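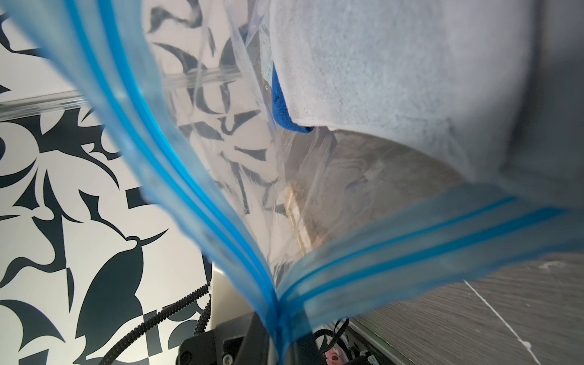 Ibrahim Lawal
Technician, handling bench, Skatel workshop

Tomus notebook, September 2020

Bagging task again. Grey cloth, blue cloth and the light blue towel, all to go into a clear zip bag. Same arms as before, same cell, no changes to the fingers.

The question from Myklebust was whether this could be handed over for the linen kits they send out to holiday lets. Their packers fold, bag, zip and drop in the box without looking down much. I said I would give them a plain answer after 12 tries and not before.

Picking up cloth is fine now. In June we were still pinching two layers when we wanted one, or none at all, and most of that has gone since we slowed the last bit of the approach. Folding is acceptable if the cloth starts reasonably flat. I would put the folded result in a drawer at home.

The bag is where the time goes. To get cloth in you need the mouth open, and it wants to shut. One lip moves and the other follows it. If the arm lets go of an edge to fetch the next item, the opening can close up again, and then we start from the beginning. I do this at home with my thumb and don't think about it.

Result: three complete out of 12, counting only the ones with everything inside and the zip shut end to end. Several more had everything inside and the zip open. I have not counted those, and Myklebust would not either. Time limit was 375 seconds per try and the good ones used most of it.

Things I noticed:
– The zip needs pressing along its length with something behind it. Pinching at one point and dragging skips sections.
– Clear film over a pale cloth is hard to see. The estimate of where the bag edge is jumps about when the light catches a crease.
– Loading the thickest item last pushes the others to one side. Try it first next time.

Chibuzor has the wrist footage and will add his part.

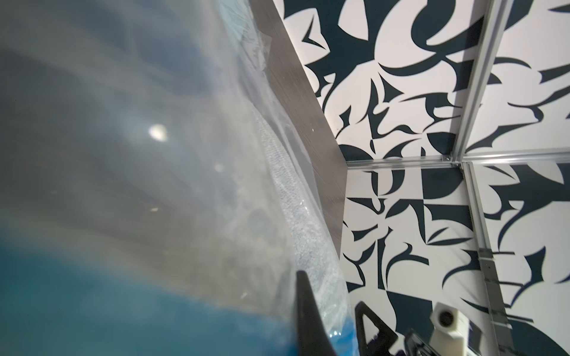 Chibuzor Akinola
Software and logging, Tomus

Went through the wrist views for Ibrahim's tries. I agree with his count.

Glare on the plastic is worse than I expected. Once the bag is close to the camera it is a blur with bright spots in it, and the fingers are working next to something we can hardly measure. The cloth shows up well where the film lies flat against it, so we may do better tracking the cloth and guessing the bag from that.

I also tried the Flendo grip pads on the spare fingers for 30 minutes at the end, no cloth, only opening and closing on a strip of film. They hold the film well. They also don't want to let go of it, so I took them off again.

On the handover question, my view is no for the whole job and a possible yes for the first half. A machine that folds and stacks beside a person who bags would save the person some bending. Whether it is worth the floor space is for Myklebust to work out.

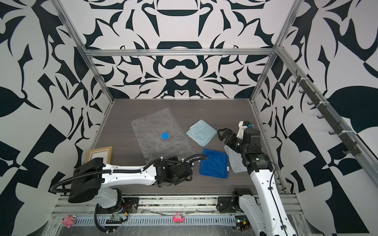 Ibrahim's reply when I put this to him was that half a job is usually the half you would rather have kept. Fair enough. A person can fold a towel quickly, and if the arm is slower than the packer then the packer ends up waiting. I'd still like a number for it, so we should time folding on its own before anyone writes to them.

To do:
– Fold-only timing, same cloths. (Ibrahim)
– Move the lamp and see if the bright spots on the film get smaller. (me)
– Find a bag with a stiffer lip, or ask Myklebust if they care which bag it is.
– Second arm to stay on the bag mouth until the last item is in, even if the first arm has to do all the fetching.
– Flendo pads back in their box, labelled.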